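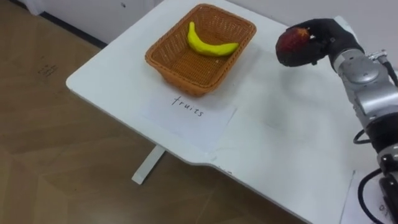
From: Jade Sandhu
Date: 9/13/24
Subject: Re: Bratum hand - worth the money?

Pilar Lucero wrote:
> Has anyone had a proper go with the Bratum hand yet? Drandham want
> 600 for the trial kit and I can't tell from the leaflet if it will
> cope with soft fruit. Also, is the setup as quick as they say?

Hi Pilar,

Yes, we've had ours since August and I'm mostly a fan! We've got it on a sorting job, fruit into a wicker-style basket with a handwritten label in front of it, so pretty close to what you're after (bananas and round red things so far, no berries, sorry).

The grip is lovely. The fingers close right round a piece of fruit and you can set how hard they squeeze, 16 steps in all - I'd start at 2 and creep up. Setup was not quick. The leaflet says an hour and it took me most of an afternoon, chiefly because the wrist collar instructions are for the older model.

My one real moan is the cabling. It hangs off the arm in loops and I'm forever checking it won't drag across the table. Drandham sell a sleeve for another 100, which feels a bit cheeky at that price.

Hindale do a cheaper hand but I haven't tried it. Did you ever hear back from Somboon about theirs?

Happy to send you my settings file if you go for it.

Jade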